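Progress so far on the Prandstead storage and tidying work, December

We've had a good, busy stretch, and thank you again for the $2442 - it has gone further than we dared hope! The Nirna room now has 21 fabric boxes, and the packing sessions have settled into a nice, easy rhythm (mornings suit most people best).
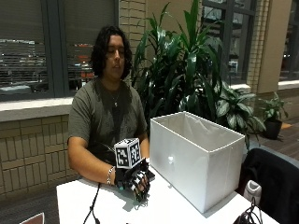 *An open white fabric box on the table at the Nirna room.*

Next we'd like to start on the Rander shelves, which still hold 122 items waiting for a proper home. We have $400 left and would love to spend it on lids and labels, if you're happy with that.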